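Handicap returns and the revised winter tee rules

Members of the Totmont section will have noticed that the handicap sheet on the clubhouse board changed in February. The sheet now lists the index to one decimal place, the course handicap for each set of tees and the number of scores on which the index is based. The last column is new. Anyone showing fewer than 20 scores has an index worked out from a reduced table, and it can move sharply after a single good card.

The records for last season have been checked by Sombat Saengthong. In all, 553 cards were returned, of which 335 came from competitions and the rest from general play. Of the competition cards, 12 could not be processed. The usual faults were a missing marker's signature and a gross score left blank on a hole where the player had picked up. In stableford a blank hole can be treated as a net double bogey, but only if the card makes clear that the hole was started. Please write a dash. An empty box could mean the hole was never played, and the two cases are handled differently.

General play cards must be declared before the first tee shot. Declaring a round at the ninth because the front half went well is not allowed, and the system records the time of entry. If the terminal in the porch is out of order, sign the paper sheet beside it and put the time next to your name.

Winter tees

The forward mats at Wiriya stay in use until the greenkeeping team lifts them. While they are out, the measured length of the course falls on the fourth, the seventh and the long fifteenth. Where the total difference from the rated length is small, the rating can be adjusted and scores still count. Once it passes the permitted limit, scores do not count and the card should be marked as non-qualifying. The status for the day is written on the starter's board by 8 a.m. and will not be changed after the first group has gone out.

Preferred lies apply on closely mown areas in the general area only. The ball may be marked, lifted, cleaned and placed within six inches of where it lay, no nearer the hole. It is placed once. A ball that has been placed and stays at rest is in play, and moving it again costs a stroke. Semi-rough is not closely mown, however short it may look at this time of year.

Stetedow fixtures

The two matches against Stetedow will be played as foursomes with full difference in combined handicaps, halved. Where the halving gives a fraction of exactly one half, it is rounded up. Pairs must be handed in by 6 p.m. on the evening before the match, lowest combined handicap first. Wichai Rungrueang will keep the order sheet and will accept changes up to that time only.

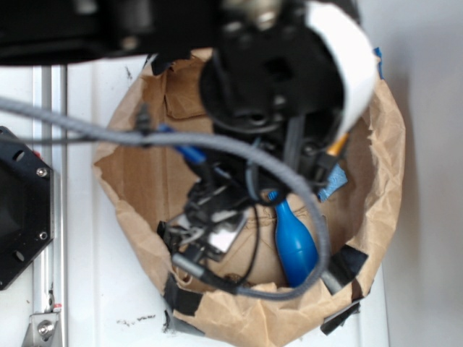
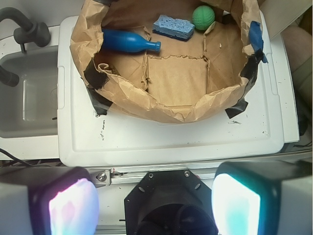
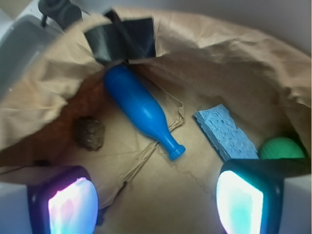 If a pair is one player short on the day, the remaining player may not play alone against two in this format and the match is conceded. A reserve may be used if named on the order sheet. The reserve takes the place of the missing player in the same pair, and the shots are worked out again on the first tee. The order of the other pairs does not change, even if the new combined handicap is lower.

Players should carry a pencil and a copy of the local rules. The version dated for this season replaces the green card, which still lists the ditch on the eleventh as out of bounds. It is now a red penalty area along its full length. The Jarer trophy conditions have been brought into line with this and can be read on the back of the entry form.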